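October 22, 2019 – workshop notebook, Latilar reading room

Continued with the testimony cards from the Veltton camp. The box from August is now finished, so all 1,058 cards are typed and checked one time against the handwriting. The second check is not started. Glykeria Alexiou will do it with me, because she reads the older Greek hand much faster than I do.

Problem of today: the words for "left" and "was sent away". Many families use the same verb for both, and in the translation I had put "left" everywhere. Glykeria says this is too soft. A mother who writes that her sons "left" in the night with soldiers at the door did not mean a journey. I went back through the Lukley group and changed it where the rest of the card makes the meaning clear. Where it is not clear I kept "left" and put the original verb in brackets. Please do not correct these brackets.

Also, 4 cards have a child's age that does not agree with the birth year. I leave both as written – the parents were maybe counting in another way.
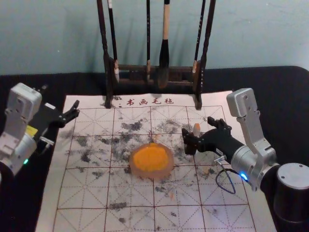
Felt mat and brush rack on the black table.

Lettering for the memorial panels: I tried two sizes of brush for the village names. The wide one is better from a distance, but the long names do not fit on one line. Names of people will be printed, not painted. We have 2,000 for the first wall and the hand gets tired long before that.

Question for the group: do we show the names of the ones who are only "missing"? Two families asked us to keep them apart from the dead. I agree with them, and I would like a separate panel with the same size of letters. The heading is still open. "Not returned" is the best I have until now.

To do:
- second check, start with the Lukley group
- ask Glykeria about the verb on the damaged cards
- measure the wall again, the door side was wrong in my drawing
- new folders, the acid-free ones are finished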